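Visiting researcher access at Bimenside
Asked Apr 23, 2022

Our institute in Castaño has been invited to send 2 researchers to the Bimenside centre in November. Does the Pondow travel grant cover laboratory fees?

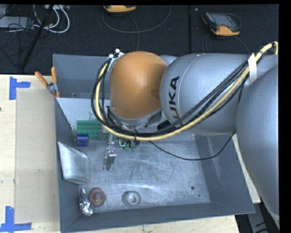 Answer from Kirsty Imrie
The grant covers travel and lodging only. Laboratory fees are billed to the home institute - see section 13 of the programme guidelines.

Answer from Abelardo Paucar
We paid 1,044 dollars last time. Not sure if it has changed.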